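Feven Abdella y la vida secreta de los abrigos

Llegué a casa de Feven Abdella con una excusa y un forro roto. La excusa era esta entrevista, que llevábamos aplazando desde el otoño, y el forro roto era el de mi abrigo azul, que se me enganchó en la puerta de un autobús y desde entonces me obligaba a meter el brazo con muchísimo cuidado para no acabar con la mano perdida entre las dos telas. Me lo quitó antes de saludarme. Lo volvió del revés, pasó el pulgar por la costura del hombro y dijo: «Esto lo cosió alguien con prisa». Así empezamos.

Feven arregla abrigos. Solo abrigos, insiste, aunque luego confiesa que a los amigos les coge algún pantalón. Vive y trabaja en Dornness, en un segundo piso con un balcón al que casi no se puede salir de tantas macetas como tiene, y aprendió el oficio en el taller de Adwoa Wumbei, de quien habla todo el rato (yo quería preguntarle por ella hacia el final, pero salió en la segunda frase).

«Yo entré allí a planchar», me cuenta. «Estaba estudiando otra cosa, contabilidad, fíjate, y necesitaba dinero para el alquiler. Adwoa me puso delante de una tabla y me dijo que durante el primer mes no iba a tocar una aguja. Me enfadé bastante, la verdad. Luego me di cuenta de que planchando aprendes cómo está hecha una prenda. Ves dónde se resiste la tela, dónde hay tres capas y dónde hay una, dónde ha metido mano alguien antes que tú».

Le pregunto cuánto duró el castigo. Se ríe. «¡Más de un mes! Hasta enero. Y la primera cosa que me dejó coser fue un colgador, la tirita esa del cuello. La descosió y me hizo repetirla».

Lo del colgador me hizo gracia y le dije que el mío lleva años roto, que cuelgo el abrigo de la capucha. Grave error. Feven dejó la taza en la mesa y me dio una charla que resumo aquí porque creo que la necesitamos todos. La capucha se deforma. El cuello, si el abrigo es pesado, también se deforma, y un abrigo de lana mojado pesa una barbaridad. La tirita está bien para un rato, para un restaurante, para casa de tu suegra. Para dormir, el abrigo quiere percha, y de las anchas.

«La gente se gasta un dineral en el abrigo y luego usa la percha de alambre de la tintorería», dice. «Se le hacen unos picos en los hombros, como si llevara dentro un pájaro. Con vapor salen, pero no siempre».

¿Y el perchero de la entrada, el de toda la vida? Ahí se ablanda un poco. Le gustan, tuvo uno de pequeña en casa de su abuela y se escondía debajo, entre los faldones. «Olía a lluvia y a tabaco. Yo creo que me dedico a esto por aquel perchero, aunque queda mejor decir que fue por Adwoa». El truco, según ella, es no cargarlo: un abrigo por brazo, los pesados repartidos por lados opuestos, y nada de dejarlos ahí hasta la primavera.
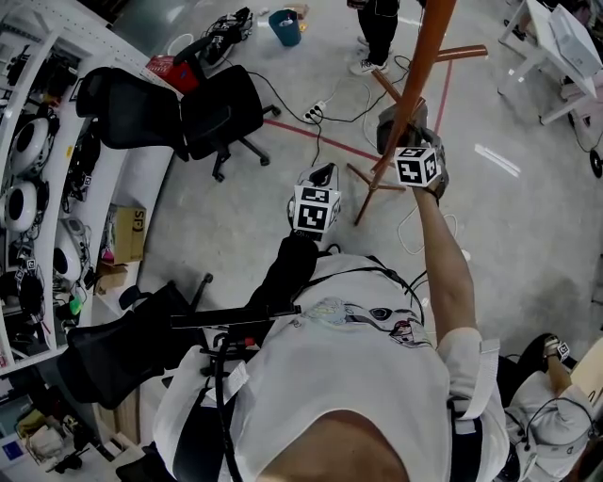 Perchero de pie en madera, con los brazos en ángulo y las patas abiertas.

Volvemos a mi abrigo, que a estas alturas ya está tumbado en la mesa como un paciente. Feven me explica que el forro es lo primero que se rinde, casi siempre por la sisa o por el bolsillo interior, y que mucha gente tira la prenda en ese momento. Le parece un disparate. «El forro está para eso, para gastarse él. Es como las zapatillas de los frenos de la bici. Tú no tiras la bici».

Lleva una libreta donde apunta cada abrigo que pasa por sus manos. El mío es el 436. Le pido que me deje hojearla y me la deja, con la condición de que no copie nombres. Las entradas son cortísimas: color, tejido, avería y una línea con lo que ella llama el chisme. «Gris espiga, botón perdido en boda». «Camel, quemadura de bengala». «Verde, de la hermana, no quiere que se entere la hermana». Me podría haber quedado toda la tarde leyendo, es mejor que muchas novelas que tengo empezadas.

Los chismes, dice, vienen solos. Quien trae un abrigo trae también lo que lleva en los bolsillos, y ella los vacía siempre delante del cliente. Entradas de cine, huesos de aceituna, una carta sin abrir. Una vez, un anillo que llevaban buscando desde la mudanza. «La señora se sentó ahí donde estás tú y no dijo nada en un buen rato. Le puse un té. Luego se fue con el anillo puesto y se olvidó el abrigo. Tuve que llamarla».

También me habla de los abrigos que no arregla, y aquí se pone seria. Si la lana está comida por la polilla en más sitios de los que se pueden disimular, lo dice. Si el arreglo cuesta más de lo que el dueño va a disfrutar la prenda, también. A un chico de Greltatari, que había hecho el viaje en tren expresamente, le devolvió una trenca sin tocarla. «Estaba muerta, la pobre. Le corté los botones, que eran preciosos, de cuerno, y se los di en un sobre. Meses después volvió con otra trenca de segunda mano y el sobre. Se los puse. Ese día me fui a dormir contenta».

Del dinero habla sin misterios, cosa que agradezco. Cambiar un forro completo le lleva 2 días buenos, y un abrigo largo con pliegue atrás, 3. No acepta urgencias salvo entierros. Compra las telas en Aidoo, una mercería de la que sale, me jura, cada vez con algo que no había ido a buscar: el último capricho, una pieza de viscosa color mostaza con la que no sabe qué hacer. («¿Tú cómo ves el mostaza?», me dice, mirando mi azul. Yo lo veo fatal. Ella no).

Durante un par de inviernos cosió para Larkitz, una marca de ropa de abrigo que le mandaba las devoluciones por cajas. En el peor mes recibió casi 200 prendas. «Todas con lo mismo, la cremallera. Siempre la cremallera. Llegó un punto en que soñaba con el ruidito. Pagaban puntuales, eso hay que decirlo, pero yo no sabía quién se ponía aquello. Sin chisme no me sale igual». Lo dejó un domingo por la noche, con un correo de una línea, y al día siguiente pintó el taller.

Le pido consejos para gente torpe como yo, que no sabe ni enhebrar. Va soltándolos mientras corta el hilo viejo de mi sisa con unas tijeritas. Cepillar el abrigo al llegar a casa, siempre en la misma dirección, y los bolsillos vacíos. La tintorería, una vez al año y basta. Si llueve, dejarlo secar lejos del radiador, por mucha prisa que haya. Un botón flojo se cose el día que se afloja («¡no cuando ya se ha ido!»), y conviene ponerle otro pequeñito por dentro para que el tirón no se lo lleve la tela. Y las bolitas se quitan con cuchilla solo si una tiene el pulso firme. Me mira las manos y me recomienda que compre un peine de esos.

De Adwoa Wumbei hablamos otra vez al despedirnos. Ya no cose, le fallan los ojos, pero Feven le lleva de vez en cuando algún cuello difícil para que lo toque. «Pasa el dedo y me dice: aquí tiras. Y yo estaba tirando, claro. Le hago caso y lo descoso». Se queda un momento con mi abrigo en brazos. «Lo que más le fastidia es que yo use la máquina para los bajos. No se lo cuentes si la conoces. Bueno, ponlo, que no lee internet».

Recogí el abrigo la semana siguiente. El forro nuevo es mostaza.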